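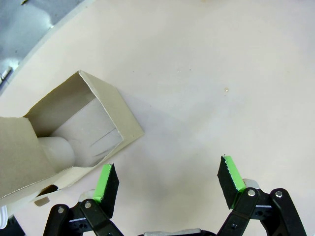 # How to ask a question at a full council meeting

Any resident of Larnine can put a question to the council in public. You don't need to be on the electoral roll, but you do need to live, work or study in the district. The procedure is set out in the standing orders, which run to a lot of pages, so this guide covers the parts that most people need.

The next meeting with public questions is on 8th March. After that there is a gap, and the one following the annual meeting is in July.

## Before you write anything

Check that the council is the right body. Larnine District Council deals with planning, bins, housing, parks, car parks and licensing. Roads, schools and social care belong to the county. If you ask the district about potholes, the question will be returned to you with the county's address on it, and by then you may have missed the county's deadline too.

Look through the minutes of the last few meetings. A question that is much the same as one put in the past six months can be refused. The minutes are on the council website under "Meetings", sorted by committee and then by date. The search box doesn't look inside PDF files, so open each set and search within it.

## Writing the question

Each person may ask two questions at a meeting. A question with several parts may be counted as more than one, and the monitoring officer decides.

Keep it short. You will have to read it aloud, and the chair will stop you at two minutes. Put the question first and the background after it, in case you run out of time.

A question has to be a question. "Will the council publish the survey of the Vestach car park?" is accepted. "The Vestach car park is a disgrace" is a statement and will be sent back.

A question can be refused if it:

- is defamatory or offensive
- names a member of staff below head of service
- concerns a planning or licensing application that hasn't been decided
- asks for confidential information
- is about a matter the council has no responsibility for

If you want figures, say which ones and for what period. When Catriona Purves asked last year how many garden waste permits had been sold, she gave the start and end dates and got a straight answer: 2,001, against 1,504 the year before. An earlier question on the same subject had just said "recently" and was answered with a paragraph on the benefits of composting.

## Sending it in

Email the question to Democratic Services, or hand it in at the front desk of the Hakala Building. It must arrive by noon, five clear working days before the meeting. Clear days don't include the day you send it or the day of the meeting, and bank holidays don't count either.

Include:

1. your full name
2. your postcode, or the name of your employer or college in the district
3. the councillor the question is for
4. the exact wording
5. whether you will attend in person

If you don't know which councillor to address, put "the relevant cabinet member". Housing is currently Cathal Mulligan and parks is Ultan Horgan. Anything about money goes to the leader.

You should get an acknowledgement within one working day. If you don't, ring up. Emails with large attachments have been caught by the council's filter before now, so put the text in the body of the message.

## On the night

Meetings start at 7 pm in the council chamber on the first floor. Use the Sison Street entrance, as the main doors are locked at six. There is a lift to the left of the stairs. Give your name to the clerk, Senan Coughlan, who will show you where to sit and how to work the microphone.

Public questions come after apologies, declarations of interest and the minutes of the last meeting. They are taken in the order they were received, and the whole item lasts no longer than half an hour. Any that aren't reached get a written answer.

When you are called, press the button on the microphone, wait for the red light and read your question as submitted. You can't change the wording. The councillor will then reply, usually from a prepared text.

You may ask one supplementary question. It has to arise from the answer you were given, so listen for anything left out and write it down. There is no debate and no vote.

Meetings are webcast. If you don't want to be filmed, tell the clerk beforehand and the chair can read the question for you. You lose the supplementary if you do this.

## Afterwards

The question and the answer are printed in the minutes, which are published in draft within two weeks. If the councillor promised a written reply, it is due in ten working days. Chase it through Democratic Services, quoting the agenda item number.

If your question was refused, you are entitled to the reason in writing. You can reword it and send it in for the next meeting, or make a freedom of information request if it was figures or documents you were after.

*Page maintained by Yuto Takagi. Corrections are welcome, especially to the cabinet members' names.*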